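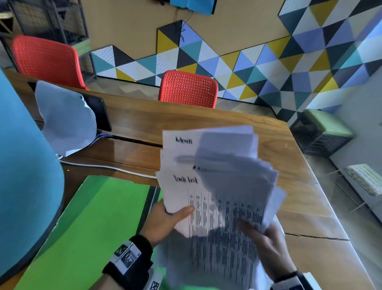 Inspection papers at the desk, with the Admin sheet and the Task List.

Skurnberg Building, Skesham
Fire and general safety inspection, with comments
Date of inspection: 3 December 2024
Inspected by: Dindo Tagle
Floor area inspected: 2,116 square meters
Previous inspection: August

How to read this list: OK means no action. ACTION means something must be repaired or changed, and the comment tells what. WATCH means it is acceptable today but I want to look at it again at the next visit. N/A means the item does not exist in this building.

PART A. EXITS AND CORRIDORS

A1. Main entrance doors open fully and close by themselves: OK
A2. Rear exit opens from inside without key: OK
The handle is stiff. It opens with one hand, but a person with weak hands may have difficulty. Please put some oil.
A3. Side exit by the loading area: ACTION
Door opens only 9 inches, then it touches a stack of pallets standing outside. I moved two of them myself so the door could be used during my visit, but the pallets need another place. The same comment was made in August.
A4. Corridors free of storage, ground floor: OK
A5. Corridors free of storage, upper floor: ACTION
Two filing cabinets and one broken chair outside Room 209. The corridor is still wide enough to walk, but not for two people carrying something. The chair can go out with the trash this week.
A6. Exit signs lit: ACTION
All lit except the one at the top of the back stairs. I changed the bulb with a spare from the supply room and it did not help, so the fault is in the fitting or in the wire. Electrician needed.
A7. Emergency lights, short test: OK
A8. Emergency lights, long test: not done
This test needs the lights off for a long time and people were working. I propose an evening in the new year.

PART B. FIRE EQUIPMENT

B1. Extinguishers in place and on their hooks: OK
B2. Extinguisher pressure in green zone: WATCH
The one in the kitchen is in green, but very near to the line. It was more in the middle in August.
B3. Extinguisher service tags up to date: OK
B4. Fire blanket in kitchen: OK
It was behind the microwave. I hung it back on the wall, where it can be reached.
B5. Alarm panel shows no fault: OK
B6. Alarm call point tested: OK
I used the call point near the main entrance. The bell was heard well everywhere except in the basement store, where it was weak with the door closed. Please ask Fludico if a second sounder can be added, and what is the price.
B7. Sprinkler: N/A

PART C. STAIRS, FLOORS, LADDERS

C1. Handrails firm: WATCH
Back stairs, lower part, moves a little when I pull strongly. The screws were tightened and it became better. If it moves again, the plugs in the wall should be changed.
C2. Stair edges not worn: OK
C3. Floor dry and even at the entrance: ACTION
The mat is curled at one corner and I caught my shoe in it. Tape is not a good solution because it comes off when people bring in snow. A new, heavier mat is better.
C4. Ladders in good condition: ACTION
The small stepladder has lost one rubber foot. I put a paper label on it, "Do not use." Somebody should order the foot, or throw away the ladder.
C5. Maximum load shown on storage shelves: OK
The limit is 25 kg for each shelf in the basement store. The boxes on the upper shelf look heavier than that to me, but I had no scale with me. Please weigh one.

PART D. ELECTRICAL AND HEATING

D1. Electrical room locked, nothing stored inside: OK
D2. Panel covers closed and circuits labeled: WATCH
The labels are old and some are written in pencil. I could read them all with a flashlight.
D3. Extension cords used only for short time: ACTION
One cord in the front office feeds a second cord, and on this there is a space heater. I unplugged the heater and explained to the staff the reason. They said the room is cold in the morning, and I agree with them, it is. See D5.
D4. Cords and plugs without damage: OK
D5. Radiators working: ACTION
The front office radiator is warm only at the top. Rolland came for the boiler service in the fall but I do not find a note about radiators in their report. Please call them.
D6. Boiler room door closes and latches: OK

PART E. FIRST AID AND RECORDS

E1. First aid box complete: ACTION
Burn gel is missing and the eye wash has passed its date. Bandages are enough.
E2. Accident book available: OK
No new entry after August.
E3. Evacuation plan posted on each floor: WATCH
The upper floor plan still shows the old meeting room wall. The exits are drawn correctly.
E4. Evacuation drill in the last year: OK
E5. Emergency phone list current: ACTION
Two names on it do not work here anymore.

MOST URGENT
A3, A6 and D3 first, please. For D3, the heater must stay unplugged until there is a proper outlet for it or until the radiator is repaired.

The other ACTION items should be finished before the next visit. When something is done, write the item number and the day on the back of the last page and sign it. An item without a signature I will count as open.

D. Tagle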